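Groltaveck Tabletop Challenge

The Groltaveck Tabletop Challenge is a student robotics contest run by the Cliltura club, and I've been editing this page since my own first season (so forgive the "I" all over it, the wiki allows it on club pages). Teams program one arm to tidy and sort the ordinary stuff people leave lying on a table. Papers, booklets, board games, that kind of thing!

It was started by Hường Tôn, who taught the Ghorbani evening class and got tired of seeing us stack foam cubes. Her first rulebook was 40 lines long and I still think it's the best one we've had. A full season opens in September and has 148 scored runs, split between the beginner and open groups.

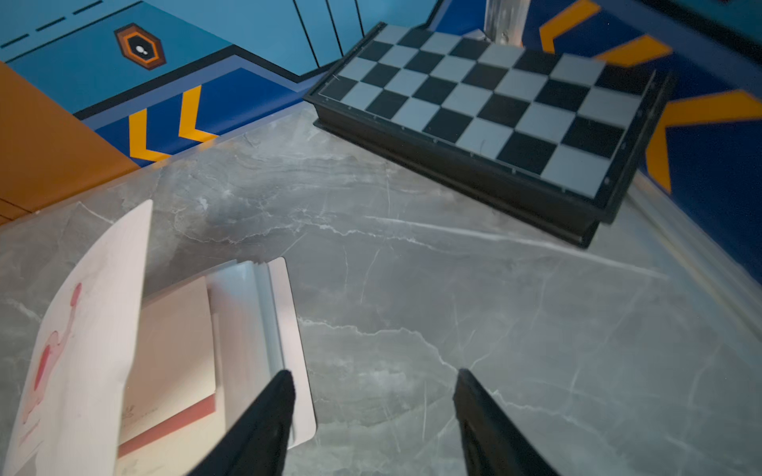
Paper is where most teams lose their points. It bends, it slides, and a gripper that closes a hair too low just shoves the whole pile along. My team spent weeks on nothing but approach angles, and our best score was still only 107, which put us comfortably behind the Grosotel team (they're at 728 for the season and very nice about it, which makes it worse).

Scoring is simple enough. You get points for each item lifted and set down in its zone, and you lose some for creases or drops. Touching the arm by hand ends the run. Restarts are allowed in the beginner group only, though there's been a long argument on the talk page over whether a frozen program counts as a restart or a fault. The current rulebook says fault.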